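Notes on the Vornus Household Simulation Kit

The Vornus kit has been in use on my workstation since September, and I have delayed writing about it until I could report on more than the installation. Several readers have asked for an account of it from the standpoint of a small practice without a laboratory. My own work consists of advising firms that wish to automate ordinary domestic and light commercial tasks, and I have no test apartment and no budget for one. A simulated home is therefore the only home in which I can ask a machine to fetch a dish several hundred times.

The kit is sold by Tudent, which also handles support and billing. A single-seat license cost me $3589 for the first year. The price covers the simulator, a library of furnished rooms, a scripting layer for tasks, and access to updates as they are issued. It does not cover training, which is charged separately, and it does not cover the optional physics module from Coutinho, which I tried for a short period and then allowed to lapse. I paid for the license in full, and neither company has seen this post in advance.

Installation

The installer required most of a morning. The package is large, and the room library is downloaded separately after the license has been confirmed. My first attempt stopped at 97 percent and remained there. Support at Tudent replied the same day with a corrected link, and the second attempt was completed without difficulty. The instructions supplied with the kit assume a recent graphics card and say so only on the last page. Buyers should read that page first.

Once installed, the program opens to a list of rooms. Each room may be loaded as supplied or altered through a plain text file. I prefer the text file. The graphical editor is pleasant to use, but it has a habit of moving objects by a very small amount when they are selected, and such movements are hard to find afterward. The text file records every object by name, with its position and its weight, and two versions of it can be compared line by line.

Tasks

A task in this kit is written as a starting arrangement, a goal, and a limit on time. The simplest tasks supplied by Vornus concern a single object on a table. I would encourage new users to remain with these for longer than they may wish. A tabletop with one shallow dish on it looks undemanding, and yet a round, low object with only a slightly raised rim is among the more difficult things a gripper can be asked to lift. My early scripts approached from directly above and closed on nothing. An approach from the side, aimed at the rim, gave better results, although it made the surface of the table an obstacle in its own right. 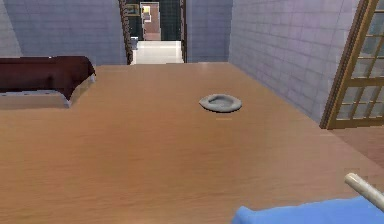

Howard Hollis wrote in to disagree with my emphasis on the tabletop tasks. His view is that a dish is a solved problem for anyone willing to fit a suction cup, and that the money in a kit of this sort lies in the whole-room work, where a machine must decide where to go before it decides what to hold. He added that he had given up on the supplied grasp scripts within a week and had written his own, and he would advise others to do the same.

I accept part of this. A suction cup would remove much of the difficulty, and the kit permits one to be fitted. My clients, however, seldom wish to pay for two tools on one arm, and a great many of the objects they care about are cloth or food. I have therefore kept to fingers. On the supplied grasp scripts I am nearer to his position. They are adequate for blocks and bottles and poor for anything thin. I replaced 4 of them in the first month and have not looked at the originals again.

Scoring

The scoring tool deserves a separate mention, as it was the feature that persuaded me to buy. Every attempt is logged with its starting arrangement, the path taken, the point of contact, and the result. Attempts may be replayed from any position in the room. In a previous product, sold under the name Markus, the log recorded only success or failure, and I spent a good deal of time guessing at causes. With Vornus I can stop a failed attempt at the moment of contact and examine it. The export function writes a spreadsheet that my clients are able to read without assistance - a modest feature, but one that has shortened several meetings.

There are faults. The replay window does not remember its size. The clock in the log is kept in a different time zone from the clock on the screen, and I have found no setting that brings the two together. Soft materials remain the weakest part of the standard package. Cloth in particular behaves more like thick rubber, and I would not rely on any result that depends on a fold or a drape. The Coutinho module improved this somewhat, at the cost of making each attempt far slower. For my purposes the exchange was not worthwhile, though a firm working on laundry might well decide otherwise.

Whole rooms

I moved on to the larger tasks in the winter. The rooms in the library are furnished plainly, and the furniture is of ordinary domestic kinds. The tasks ask for an object to be found, reached, and in some cases carried to another surface.
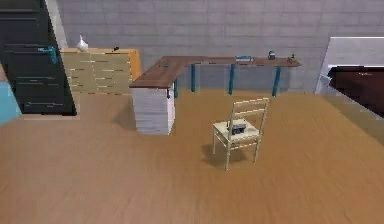
Path planning in the kit is competent where the floor is open and less dependable near furniture with thin legs. The planner treats each piece of furniture as a set of simple solids, and the user may choose how closely those solids follow the true shape. At the default setting, an L-shaped desk standing on slender legs becomes a single block, and the machine will not reach beneath it or pass an arm between the supports. A chair suffers in the same way. With a small box-shaped item set on the seat of a slat-backed chair, out in the open floor, the route to the chair is simple enough, but at the default setting the back is a solid panel and the planner will consider only the other sides. Raising the detail of the solids corrects this and lengthens the planning time. I now raise it for the target piece alone and leave the rest of the room at the default.

I should also mention that the target must be named in the task file exactly as it is named in the room file. A difference of one capital letter will cause the task to load, run to its time limit, and report a failure without further remark. I lost an afternoon to this. Tudent has acknowledged the matter and has told me that a warning message will be added in a later update. I have not been given a date.

Support and renewal

I have written to support on 8 occasions. The replies were courteous, and most of them were useful. Two referred me to a page of the manual that did not address my question, and in both instances a second message was answered properly by a different member of the staff. Telephone support is offered only to holders of the larger license.

The renewal price is lower than the first-year price, and the software continues to run if the license is not renewed, though without updates or new rooms. I regard this as a fair arrangement and intend to renew for one further year. Firms whose work is confined to a fixed arm at a bench may find that the room library adds little for them, and they should ask Tudent about the reduced package, which omits it. That package does not appear on the public price list and must be requested in writing.

Readers who would like a copy of my replacement grasp scripts may write to me at the usual address. They are supplied as they stand, with few comments in the code, and the one for shallow dishes still fails more often than I would like when the dish is close to the edge of the table.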